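Support > Shared cells > Rules for table work > Questions and answers

Search this section Search Clear

Rules for table work with the arm: questions we receive often

These answers are for people who book an arm at the Trarnstead site. They explain the house rules in simple words. If an answer here is different from the signed rule sheet, the rule sheet is right and we would like to hear about the mistake.

Who may start the arm?

Any person who has done the induction with Sveva Zanetti or Mohcine Ouali. The induction is valid for the Trarnstead site only. If you were trained at Mesley, please come for the short version, as the stop buttons there are placed differently.

Do I need a second person in the room?

For the first 30 hours of your own work, yes. The second person does not have to be trained on your task, but must know where the stop button is and must not wear headphones.

How fast may the arm move?

Our limit is 50 per cent of the speed set in the controller. This is a house limit and it applies also when the room is locked. A request to go higher is made in writing, and usually we refuse it.

May I reach over the table during a run?

No. Pause first, wait until the arm has stopped, then reach. Many people believe that a slow arm is a safe arm – we do not share this opinion.

Which objects are allowed?

Everyday things are welcome. Glass, open liquids and blades are not. Food is permitted if you take it away the same day. In July we found fruit that had been forgotten for a long weekend, and the smell stayed longer than the fruit.

How should I arrange the objects?

Leave free space for the hand to come in from the side. Light things may stand near the edge, heavy things should not. A basket is fine for keeping small packages together, but check that its handle does not lie in the path of the gripper.
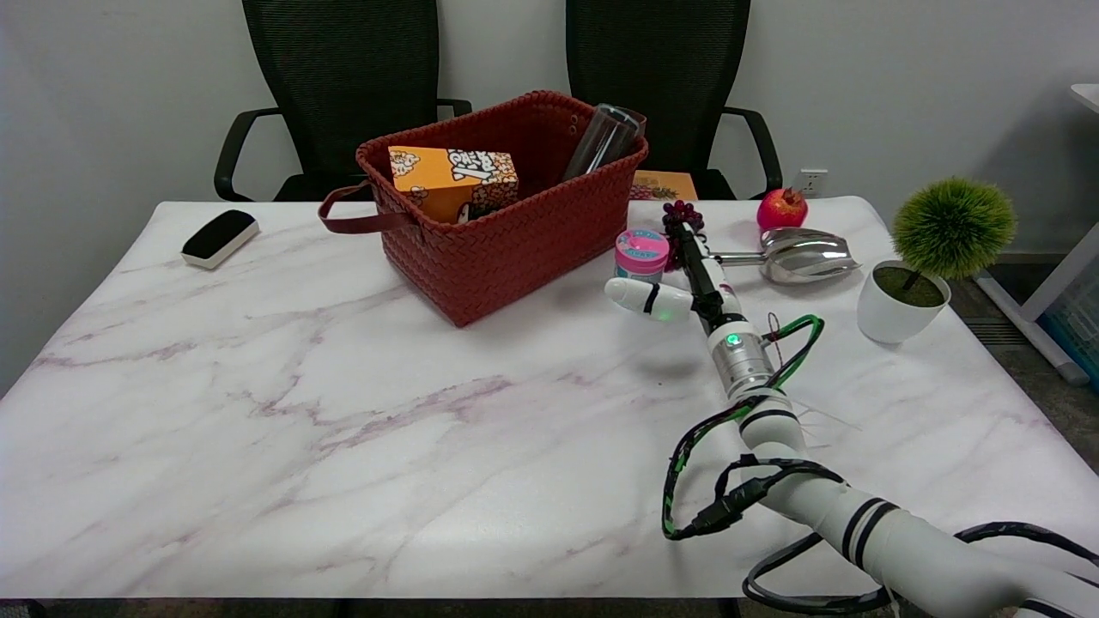
Cables need the same attention. Before each run, move the arm slowly by hand to its furthest point and watch that no loop becomes tight or pulls an object with it. Do this again if you change the position of the base, even by a little.

How often are the fingers checked?

After every 3,000 grasps or every 6 weeks, whichever comes first. The Nomov log keeps the number for you. Spare pads come from Ait Brahim and are kept in the grey drawer; please write down what you take.

What must I report?

Any contact between the arm and a person, also when it did not hurt. Any stop that you cannot explain. Write the report before you restart.

When were these answers last changed?

27 August 2023. The part on food was made longer.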